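Handheld grippers: finger pads, wide jaws vs slender fingers

Board: Grippers and end effectors
Started by padstack, Monday, 23 replies, showing the first page

padstack
We've been comparing finger sets on the handheld pair before ordering more, and the two options from Driltex aren't giving me an obvious winner. Same handles, same top plates, different fingers and linings. Pictures are from the bench, one from head height and one from the gripper's own camera. I'd like to hear from anyone who has put long hours on either.

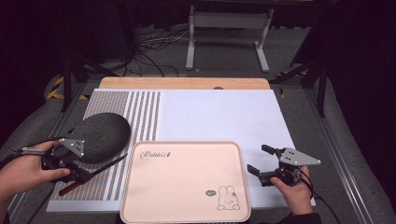
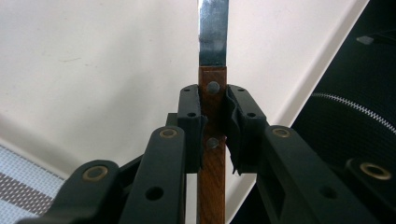

Bench Notes, issue 59

What I want to know is mostly about the lining. In the second picture you can see the state of it. It has torn on one side and gone ragged on the other, and it's holding a wooden handle, so it isn't as if we've been picking up sandpaper all day. The wide blocks themselves are fine. The slender finger is nicer for getting at the side of a tray, but I find I have to aim it more carefully.

Parts are Driltex fingers, lining from the Firkow pad kit, generic glue. Firkow say 400 cycles before you should check the pads. I can't say we've kept count.

kerbstone
What glue? The Firkow stuff doesn't like superglue. It goes stiff at the edge, then the soft part rips next to the stiff part. I had the same frayed ends on a set at work and it was the glue every time.

Nayara Pimentel
I'd look at the thickness before the glue. Thin lining wrinkles whatever you stick it down with, because the object drags it sideways when you tilt your wrist. We moved to a thicker pad from Kinmont and it stays flat. It costs more and you lose a bit of opening at full close, so your width calibration has to be done again. Took us most of an afternoon the first time and ten minutes after that.

padstack
Superglue, yes. That's one thing to change then.

Nayara, do you find the thick pad slips on metal? Half our objects are kitchen things and some of them get picked up by the wrong end.

Nayara Pimentel
A little, on shiny flat metal. Not on wood or plastic. If the piece is heavy I grip lower and closer to the balance point and it behaves.

Usman Hayat
Going to disagree with both of you. Torn lining is a nuisance but I wouldn't choose fingers on it. Lining is a consumable. Buy a sheet, cut a stack of strips, change them on a Monday and forget about it. What matters is whether the arm you replay on can do what the handheld did. If your arm carries the wide blocks, collect with the wide blocks. The slender finger feels better in the hand and then you find the arm has nothing like it.

kerbstone
Depends on the arm. Ours takes both.

Usman Hayat
Then you're lucky. Ours is on a Kong controller and the tool library has one finger shape in it. Adding a second meant redoing the collision model by hand and I won't do it again.

padstack
We can mount either. It's a fair point about changing strips on a schedule though. At the moment it gets done when someone notices, and by then there's a flap hanging in view of the camera.

tallowmere
The flap is what would worry me. From the gripper camera, that loose black bit sits right beside the handle. If half your recordings have it and half don't, you've got something changing in every close-up that has nothing to do with the task. I'd peel it off and replace it today even if the grip is good.

Usman Hayat
That's overthinking it. Our pads have been in every state from new to missing and I've never been able to find it in the results.

tallowmere
Did you test for it or did you just not see it?

Usman Hayat
Didn't see it. I take the point, but I've got other things to test first.

Nayara Pimentel
I did a small test on this, for what it's worth. Eight pick and place runs with new pads, eight with worn ones, same objects. The pictures looked different to me and the success rate was the same. Eight is not many. I wouldn't rest a purchase on it.

mossgauge
Different subject, same pictures. Check the bushings on your outer arms. The one on the left looks worn round the rim. Mine got like that and there was play at the tips that I blamed on the pads for weeks. Close the gripper, hold one tip still and wiggle the other. If it moves, no lining will fix it.

padstack
Will do. I'd noticed the brass looked tired but hadn't connected it with anything.

kerbstone
Also worth deciding what you're comparing. Fingers, lining and glue are three separate things and at the moment you've got all of them in one test. Keep the fingers, change the glue, run it for a fortnight. Then change the lining.

padstack
Agreed, I started in the wrong order. Plan is contact adhesive on the existing lining first, then a set of the Kinmont pads if it still tears. Slender finger stays on one handle for the tray work for now.

I've done the wiggle test in the meantime. There is play on the left outer arm and none I can feel on the right. Does anyone know if the bushings press out, or do I need the whole arm?

mossgauge
They press out. Use a vice and a socket a bit smaller than the bushing, and support the arm from behind or you'll mark it. Do both sides while you're there.

Usman Hayat
And recalibrate afterwards. Everyone forgets.

Page 1 of 2. Log in to reply.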